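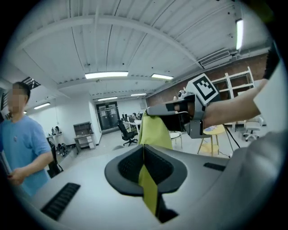

Jiltbridge Home List > Cloths and Laundry

Re: folding the green ones

Hi all,

Ashok Tyagi wrote:
> Do you fold your dusting cloths or just stuff them in the drawer?
> Mine come out all creased and my wife says it doesn't matter.

Ashok, I'm a folder! I pinch the cloth in the middle, let both ends drop, then run my fingers down to get the air out (a yellow-green one like this is nice and easy to spot at the bottom of the basket, by the way). Then in half again and into the drawer standing up – you can see every one of them that way and you don't keep using the same two.

Manju swears by rolling. I tried it for most of March and they all came undone the minute I opened the drawer, so back to folding for me.

Oh, and skip the softener. Mine quit picking up dust after a few washes with it and just pushed the crumbs along the counter. Lalit, did you ever find out if the Zodari ones can go in the dryer? I have 2 packs still sealed and I'd rather ask first.

Theerawat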